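Consumer Retail Systems, Unit 6: Price Comparison Sites and the Product Feed
Handout, revised 15 Sep 2018
Instructor: Veerle Postma

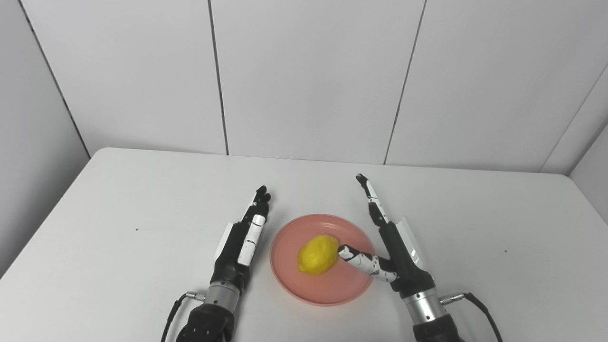 Unit 5 ended with the merchant's own catalog. This unit follows a catalog record after it leaves the merchant and enters a comparison site. The running case is Oltard, a comparison site for car audio and small household electronics. Two merchants supply it in our exercises: Zasska, a large general store, and Dela Peña, a specialist in car audio with its own warehouse.

6.1 Terms

Feed. A file or data stream in which a merchant lists what it has for sale. One row is one offer.

Offer. A product at a price from a named merchant, under stated conditions. Two merchants selling the same amplifier make two offers.

Product. The item itself, independent of who sells it. The comparison site keeps its own product table and attaches offers to it.

Listed price. The price in the feed.

Landed price. What the buyer pays at checkout, including shipping, tax and any handling charge.

Students often use "offer" and "product" as if they were the same word. In written work for this course they are not interchangeable.

6.2 What a feed row contains

The minimum row accepted by Oltard has these fields: merchant SKU, title, brand, manufacturer part number, listed price, currency, stock status, shipping charge, product page address, time of last change.

The merchant SKU is unique only inside one merchant. It cannot be used to match offers across merchants. The manufacturer part number can, provided it is filled in correctly. In the practice file for this unit there are 3,000 rows, and 700 of them have a blank part number. Most of the work in section 6.3 concerns those rows.

Stock status takes one of three values: in stock, out of stock, to order. Dela Peña uses "to order" for items it holds at a supplier. Zasska marks the same kind of item as in stock. The two merchants are describing the same situation with different values, and the site has to decide on a common rule before it sorts by availability.

6.3 Matching

Matching is the step that attaches an offer to a product. It is carried out in passes, and a row that is matched in one pass does not enter the next.

Pass 1, exact identifier. Compare brand and part number after removing spaces, hyphens and case differences. In the practice file this pass matches 1,305 rows. A part number that was typed wrong but happens to be valid will produce a wrong match here, and no later pass will catch it.

Pass 2, structured title. Split the title into brand, model, size and quantity. Compare each piece separately. A title such as "Zakora coaxial 6.5 inch pair" yields four usable pieces. A title such as "Best car speaker great bass" yields none, and the row goes on to pass 3.

Pass 3, similarity. Score the whole title against every product title in the same category. Accept above an upper threshold, reject below a lower one, and send the rest to manual review.

The quantity field deserves attention. Speakers are sold singly, in pairs and in sets of four. If one merchant lists a pair and another lists a single unit, a comparison of listed prices will rank the single unit first. Oltard treats different quantities as different products and shows a per-unit price on both pages. Other designs are possible. Compare the pack-size problem for batteries in Unit 3.

6.4 Sorting

Default sorting on most comparison sites is by listed price, ascending. The merchant can respond to this by lowering the listed price and raising the shipping charge. Take two offers for one head unit, both with the same landed price, where the second merchant has moved 20 dollars from price to shipping. Sorted by listed price, the second offer is first. Sorted by landed price, they tie.

Sorting by landed price requires the buyer's location, which the site may not have. The usual fallback is a default region, stated on the page. If the region is not stated, the figure shown is of little use to a buyer outside it.

Ties need a rule as well. Options include time of last change, merchant rating, and random order fixed for the length of a session. Random order that changes on every page load should be avoided; a buyer who goes back to the list will not find the offer in the same place.

6.5 Staleness

A price is correct at the time the merchant wrote it. Define the age of an offer as the current time minus the time of last change that the site has confirmed. Note that this differs from the time of the last feed download. A merchant can resend an old file with a new file date, and the download log will look healthy.

Three controls are in common use.

Expiry. An offer older than a set limit is hidden.

Spot check. The site requests a sample of product pages and compares the price found there with the listed price. The mismatch rate is recorded per merchant.

Click check. The price is requested again when the buyer clicks through. It gives the freshest result and adds a delay to each click.

Zasska changes prices on car audio several times a day in sale periods. Dela Peña changes them once a week. A single expiry limit for both is either too loose for the first or too strict for the second. Set the limit per merchant and per category, from the change history.

6.6 Revenue and its effect on ranking

A comparison site is paid per click, per sale, or for placement. Under payment per click, income does not depend on whether the buyer completes the order, so a stale low price can earn more than a correct higher one. Under payment per sale that incentive is weaker, but merchants who pay a larger commission may be favored. Paid placement must be labeled where it appears. A label on a separate information page does not meet the standard used in this course.

6.7 Exercises, due before the next session

Run pass 1 on the practice file and report the rows matched. Repeat without removing hyphens and explain the difference.

Write a rule that converts each merchant's stock status to a common scale. State what information is lost.

Find all rows in which the title and the quantity field disagree. Do not correct them; list the merchant SKU only.

Using the change history for May, propose an expiry limit for each merchant in the head unit category and show the working.

Submit one plain text file per student. Reading for Unit 7 is the chapter on returns and refunds, first half only.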